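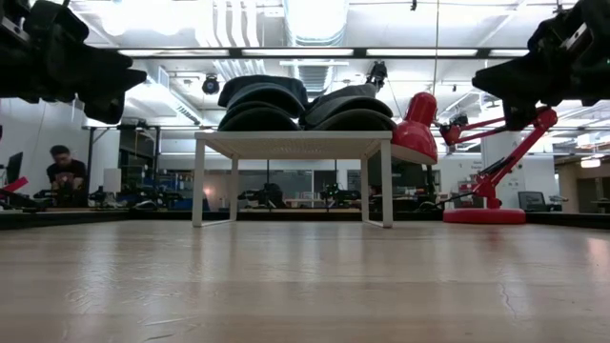

Two stacks on the white riser, red lamp on the right

Cap storage, finally off the closet floor!
29 posts in this thread

brimfold
Long-time lurker, first real post. I got one of those white metal shelf risers with the perforated top, the kind you'd put in a kitchen cabinet for plates, and it is SO good for caps. Black and navy nested on the left, the rest of the darks on the right with the charcoal one on top. Brims on the left stack face forward so I can pull one out by feel in the morning. And there's still the whole space underneath!

paewai_pete
Love this. The holes in the top are the best part if you sweat in your caps like I do. Is the riser a Trado?

brimfold
No, Lener. It was in the clearance bin, no box.

Harpreet Dhillon
I'm going to be the grump. Nesting is fine for soft crowns but I would never do it with structured ones. The front panels get pushed in and you end up with a dent over the logo. I had a Drurach wool cap nested from January to spring and the crease still hasn't steamed out. Also your right stack is leaning.

brimfold
Ha, it is leaning, and it goes almost to the edge of the shelf too. I might move a couple down below. Mine are mostly soft crowns so I'm not too worried about dents.

stitchcount
Disagree with Harpreet a little. If every cap sits fully inside the next one, the fronts hold each other up. Dents come from folding the back half in to save room. I've got 27 structured caps nested and they look great.

Harpreet Dhillon
Fair, I was folding mine. Still wouldn't do it with wool.

paewai_pete
Can we talk about the lamp though?? That red! I've wanted one with the springs for years.

brimfold
Thank you!! It's my favorite thing on the table. Really nice when you're trying to tell black from very dark navy at 6 am, and I still get it wrong sometimes.

stitchcount
Put the navy ones in their own stack, problem solved.

brimfold
But then I need a third stack, and the two I have already touch in the middle. Second riser, maybe? I'll measure the table tonight.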